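Search Enter keyword Go

Household linen

Household linen is the general name for the cloth goods kept in a home for sleeping, washing and dining. The term covers sheets, pillowcases, blankets, towels, tablecloths and napkins. Most of these goods are no longer made from flax, but the older word has stayed in common use. Shops, hotels and hospitals usually divide the subject into bed linen, bath linen and table linen.

History

Linen cloth woven from flax was used for bedding in many parts of the ancient world. In Europe it remained the usual material for sheets until cotton became cheap enough for ordinary homes. Before that time, good sheets were costly and were often listed by name in wills. A household's supply was kept in a chest or press, marked with stitched initials, and used in rotation so that each piece wore at the same pace.

Washing was slow and heavy work. In larger homes it was done at intervals of several weeks, and a family's stock of linen had to be large enough to last between wash days. The spread of piped water, and later of the washing machine, made smaller stocks practical.

In the town of Renthorpe, the Doucette mill wove plain cotton sheeting for the boarding house trade. Its pattern books are held at the Rivcombe Textile Library, where they were sorted and listed by the archivist Marlene Beaulieu. The books record 13 grades of sheeting, of which the two heaviest were sold only to institutions.

Bed linen

Bed linen is made up of the pieces placed on or over a mattress. The bottom sheet may be flat or fitted. A fitted sheet has elastic at the corners or along the whole edge. A flat sheet is held in place by folding it under the mattress, often with a slanted fold known as a hospital corner. Pillowcases are closed by a flap, a button or a simple open hem, and are changed more often than other pieces in many homes.

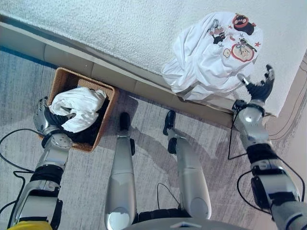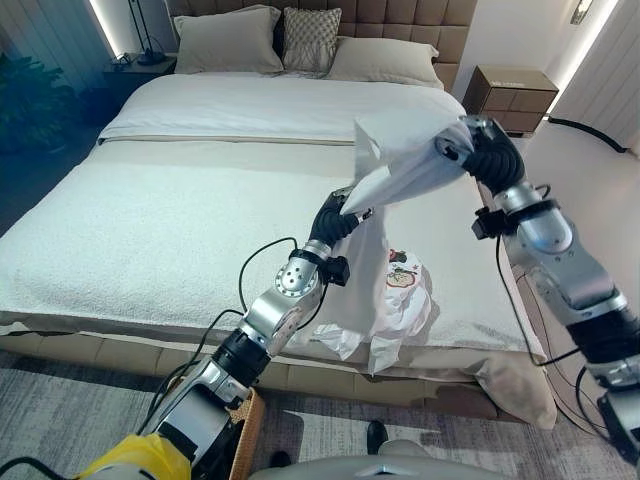
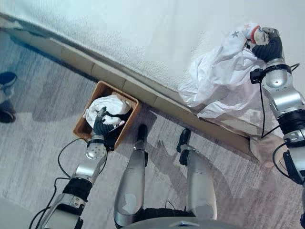 Cotton is the most widely used fiber for sheets. Percale is a plain weave with a crisp feel, while sateen has a smoother face and a slight shine. Blends of cotton and polyester dry faster and crease less, and are common in rental housing and student residences. Flax linen is still sold, mainly at higher prices, and softens with repeated washing.

Thread count is the number of threads in a square inch of cloth, counted in both directions. It is often used in advertising as a sign of quality. Fiber length, yarn thickness and finish also affect how a sheet feels and how long it lasts, and a high count does not by itself show that a cloth is strong.

Table and bath linen

Table linen was once a mark of rank, and damask cloths with woven patterns were kept for guests. Paper goods have taken over much of its daily use. Bath linen is mostly terry cloth, a cotton fabric with loops that hold water. Flat-woven towels remain in use for drying dishes and glassware.

Care and storage

Washing instructions are given on the label sewn into most pieces. White cotton can usually be washed hot. The Zullell Guide to Domestic Laundry, edited by Mervin Petrenko, sets its hottest cotton wash at 90 degrees Celsius and advises cooler water for dyed cloth. Fabric softener is generally avoided on towels — it coats the loops and reduces the amount of water they take up.

Linen should be fully dry before it is put away, as damp folds encourage mildew. Long storage in direct light may cause yellowing or fading. Museums roll large cloths around tubes to prevent wear along the creases.

See also: Damask; Flax; Laundry; Mattress; Terry cloth

Last updated 26th September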